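Talo(ソフトウェア)
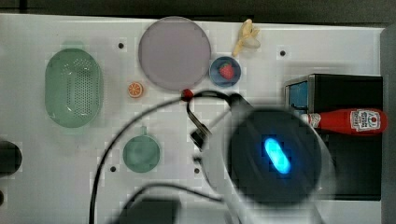
Rovside 操作計画チーム

Talo(タロ)は、卓上での物体操作を対象としたロボット制御用ソフトウェアである。手首側に取り付けたカメラの画像から物体を検出し、把持姿勢の候補を生成し、アームの軌道を計画して実行するまでの一連の処理を担う。開発はRovsideの操作計画チームが行い、最初の安定版は2018年2月3日に公開された。

概要
Taloは認識、把持生成、軌道計画、実行監視の4つのモジュールからなる。各モジュールは独立したプロセスとして動作し、共通のメッセージ形式でデータをやり取りする。たとえば認識モジュールだけを別の実装に差し替えても、残りの部分はそのまま使用できる。対象とするのは皿、ボウル、カップ、水切り、容器、ボトル、玩具の食品など、家庭の台所に近い物体である。白い天板の上に、バナナやイチゴ、輪切りのオレンジの玩具を食器と一緒に並べた配置は、動作確認でよく使われる。

沿革
前身はSarntonで開発されていた軌道計画ライブラリGilbertである。Gilbertは与えられた目標姿勢までの経路を求める機能しか持たず、物体の位置は利用者が座標で指定する必要があった。Rovsideがこれを引き継ぎ、認識と把持生成を加えた版をTaloと改称した。Gilbertの名は軌道計画モジュールの内部名として残っており、設定ファイルの項目名にも使われている。安定版公開後の8月には実行監視モジュールが書き直され、失敗時の再試行の手順が整理された。

認識
認識モジュールは、まず天板の平面を推定し、その上にある領域を物体ごとに分割する。続いて各領域に種別と姿勢を割り当てる。入れ子の配置は別に扱われる。青いボウルの中に赤いイチゴがある場合、両者は別の物体として登録され、「中にある」という関係が付与される。黒い箱形の容器の上にケチャップのボトルが横たわっている場合は「上にある」となり、容器を動かす計画ではボトルの移動が先に置かれる。
色の近い物体の区別には輪郭の情報が用いられる。淡い緑の水切りと青緑のカップのような組み合わせでは、色だけを手がかりにした旧版で種別の取り違えが起きやすかった。天板の小さな穴は、分割の前に既知の模様として除外される。グリッパやケーブルが画像に入り込む部分についてはマスク処理を行い、隠れた領域は「未観測」として扱う。未観測の領域を空き領域とみなす設定は用意されていない。

把持生成
把持生成モジュールは、検出した物体1個につき既定で20個の候補を出力する。候補は指の開き幅、接触面の傾き、周囲との隙間から採点され、上位7個が軌道計画に渡される。縁のある食器では縁をはさむ姿勢が、横向きのボトルでは胴を上からはさむ姿勢が優先される。取っ手のあるカップについては、取っ手の向きを推定し、指が取っ手に当たる候補を除く。平たい皿は候補が少なくなりがちで、上位の候補が得られない場合は再観測が要求される。

軌道計画
軌道計画には標本化に基づく手法が用いられる。得られた経路は平滑化され、関節速度の上限に合わせて時間が割り当てられる。計画の打ち切り時間は設定で変更でき、既定値では約26ミリ秒ごとに途中経過が出力される。手先の近くを通るケーブルは剛体ではないため、通過を避ける円筒形の領域として近似する。この近似は安全側に大きく取られており、狭い場所では解が見つからない原因にもなる。

実行監視
実行中は指の開度と関節の負荷を監視する。把持後に開度が想定より小さくなった場合は取り落としと判定し、アームを退避姿勢に戻してから認識をやり直す。再試行の上限に達すると、その物体は作業一覧の末尾に回される。記録には各段階の画像、採用した候補、計画の所要時間が保存され、付属の閲覧ツールで時刻順に再生できる。

制限
透明な物体と強い光沢のある面は、平面推定と領域分割の双方で誤りが生じやすい。布のような変形する物体には対応していない。また、複数のアームを同時に扱う機能はなく、2台以上を使う場合はTaloを台数分起動し、作業領域を手動で分ける必要がある。

関連項目
Gilbert(軌道計画ライブラリ)
把持計画
物体姿勢推定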